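I have been trying to learn my grandmother's rye bread since October, and I think I am finally far enough along to write about it without embarrassing myself. Those of you who came here for the garden posts, bear with me. The garden is asleep and I am not!

She never wrote the recipe down. What I have is a loaf pan with a dent in one end, a memory of how the kitchen smelled when I came in from school, and a letter she sent my mother that says, in full, "use more rye than you think and leave it alone." My mother kept that letter in the drawer with the birthday candles, and she read it to me over the phone twice, slowly, as if there might be more in it the second time.

So I started with flour. The grocery store nearest me carries one kind of rye and it is fine, it really is, but it's pale and powdery and the bread came out tasting like ordinary sandwich bread wearing a costume. Then a neighbor gave me a bag from Kasprzak, the little mill out past Gokside, and I stood there with my nose in it for far too long. It's coarse and a bit gray and smells like a barn in the best way. I've been driving out there ever since (145 miles round trip, and yes, my husband has opinions on the gas).

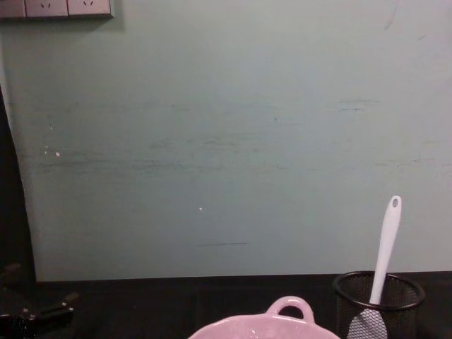
Cameron Sutherland wrote in after my last post to say that the drive is lovely but the flour won't fix a weak starter, and that I ought to be feeding mine rye only, at night, and leaving it somewhere warmer than the counter. I grumbled over that for a day or two. Then I tried it, with the jar on top of the refrigerator wrapped in a dish towel, and by breakfast it had climbed up and pushed the lid crooked. Thank you, Cameron. I was wrong and you were very polite.

For the dough itself I use 700 grams of rye, a good spoonful of salt, a smaller one of caraway, and enough warm water to make something closer to mortar than to any dough you've kneaded before. You don't knead it at all, which took me ages to accept. My hands wanted something to do. I stir it with the stiff wooden spoon that came from my aunt's house in Dokbridge, scrape it into the pan, smooth the top with wet fingers, and then I go and fold laundry or call my sister or anything else that keeps me out of the kitchen.

The leaving alone is the hard part. I'd always thought she meant the rise, and I'm sure she did, but she also meant afterward. A rye loaf cut warm is gummy all the way through, and I have ruined three of them that way because I couldn't wait. Now I wrap it in a cloth and put it up on the shelf until the next day -- two days if company isn't coming.

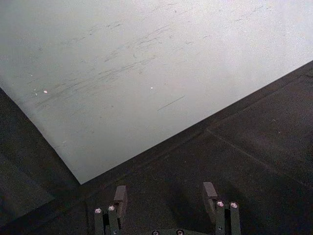
Slicing was the next thing I had to learn. She cut hers so thin you could nearly read through it, and she had one board for bread and another for onions and heaven help you if you mixed them up. I don't have her board. I think about it, though, every time I see a pale surface with faint gray streaks and scuffs across it, because hers had gone just that way in the middle, from years of being dragged in and out from behind the stove. My own is newer and from Ostetti and much too clean-looking, but I suppose that's a matter of time and bread. A long serrated knife does better than a short one, and you want to let it do the sawing without leaning on it.

We've been eating it with butter and radishes, or with the last of the plum jam. My mother had a slice when she visited and said it needed more caraway, then had another. I've got a fresh bag of flour in the pantry and I'm going to try the next loaf with a little molasses, which Grandma may or may not have used, depending on which of her children you ask.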